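Helju Vanags
April 18, 2020
Print | E-mail

Cleaned out the pantry this morning and ended up reading labels for an hour. A few posts on condiments and how long they keep, for anyone else cooking at home every night now.

Ketchup first. The date on the bottle is a quality date. An opened bottle is fine on a diner table because the diner goes through it fast. Mine lasts months, so it goes in the fridge door.

I had 6 open bottles and jars of mustard. Six. Mustard keeps well, but the whole-grain one from Vostent had dried to a crust under the lid and I threw it out. The other five were combined down to two, yellow with yellow and brown with brown.

Mayonnaise is the one I'm strict about. Two months after opening and it goes. I write the date on the lid with a marker. I started doing that in March when I was shopping less and buying bigger jars.

Soy sauce can sit in the cupboard if you use it up. I don't use it up, so it's in the fridge. It loses flavor before anything else happens to it.

Hot sauce with a lot of vinegar in it will outlast most of what you own. The Tiltach green one I like is thinner and sweeter, and the label says refrigerate, so I do. 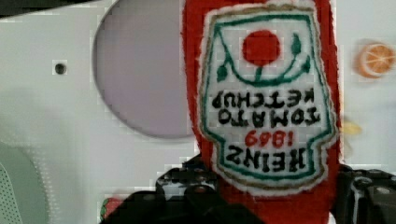
KITCHEN & PANTRY

Somebody asked about storing ketchup upside down. I do it with glass bottles when they get low, overnight, cap on tight, standing in a mug. Check the cap first. I have cleaned that shelf more than once.

Last of the bottle: add a spoonful of vinegar, shake, and pour it into baked beans or meatloaf. It also works as the start of a barbecue sauce with brown sugar, a little mustard and black pepper. Simmer it 12 minutes.

Homemade ketchup, since two people have asked now. I make it from canned tomatoes with onion, cider vinegar, brown sugar, allspice and clove. Go easy on the clove. It's good on eggs but my family still wants the store kind on fries - I've stopped arguing.

Relish: clean spoon every time. Same with jam. Most of the mold I've found in this house came from a knife with crumbs on it.

Sfakianakis olives, the big jar, still good. Keep them under the brine. If the level drops I top it up with salted water.

Final count is 11 jars and bottles kept, all on one shelf and the door. Doing the spices tomorrow. I already know there are two paprikas.

Print | E-mail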